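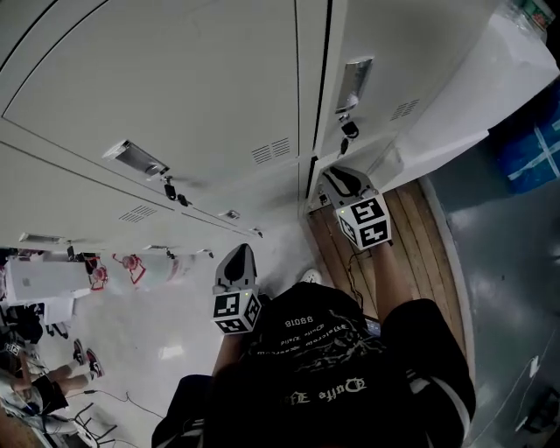

Lockers, keys in the locks, which is how we like them.

Planska Locker Notes
6 August 2025
By Trevor Robichaud

This README covers the lockers at Tratmont: opening them, shutting them, and the notes people leave in lockers.csv afterward. The file has 563 rows. 95 of them say "key missing," and 2 say "found key, see previous."

What goes in a row

locker: the label we gave it, up or down plus a position
action: open, close, lock, unlock
key: present, missing, or "Trevor has it" (please stop using this one)
notes: free text, sadly

House rules

Shut the door before you turn the key. Leave the tag on the key, even if it dangles in your way. Anything left inside after 5 days goes in the lost property box, which is itself a locker, and yes, its key went missing in November.

Upper doors and lower doors are logged separately. Vents are for air. Several rows record attempts to post things through them, and I have left those in for honesty.
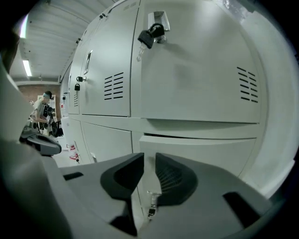

Mạch wrote back that "present" should mean the key is in the lock, and that a key in somebody's gym bag is missing with extra steps. Adopted as of this version. Old rows have not been fixed.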